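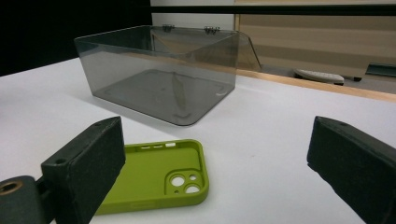

Shiuli Debnath told me over dinner that she had stopped answering her phone altogether, and that the people who love her had simply gotten used to it. She said it kindly, and she was passing me the rice when she said it, but I drove home thinking about it and I've been thinking about it ever since.

I grew up in a house where the phone rang and somebody ran for it. We had one on the kitchen wall with a cord that reached as far as the back steps, and my mother could peel potatoes, scold the dog and hear all about her sister's knees at the same time. None of those calls had a purpose, as far as I could ever tell. My aunt called because it was raining in Nidusley and she wondered whether it was raining on us too (it usually was).

Now we ask permission first. "Are you free to talk?" I type to my own brother, a man I once shared a bathtub with, and he writes back that Thursday might work. I do understand it. Most of the calls I get from strangers want to sell me something, and my daughter says an unexpected ring makes her think somebody has died. Last February I scrolled back through a thread with an old friend and found 217 messages from that month alone, birthday cakes and jokes and a great many thumbs, and I still hadn't known her husband was out of work. I would have heard it in her voice in the first minute.
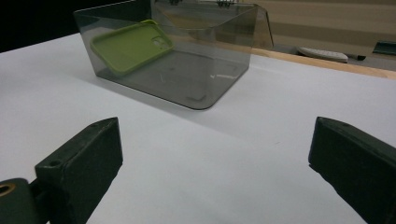
Put away in the bin, and easy enough to reach.

So I've gone back to calling people, without warning, the way my aunt did. I'm not strict about it. If they don't pick up I leave a message and go on with the dishes, and I try hard not to have my feelings hurt. My old neighbor, who is 90 and moved out to Tanasarn to be near her son, picks up every single time, and last week we talked for 33 minutes about soup and whether you can freeze it with the potatoes in. She says you can. I have my doubts, but I'm going to call her again on Sunday and let her tell me why I'm wrong.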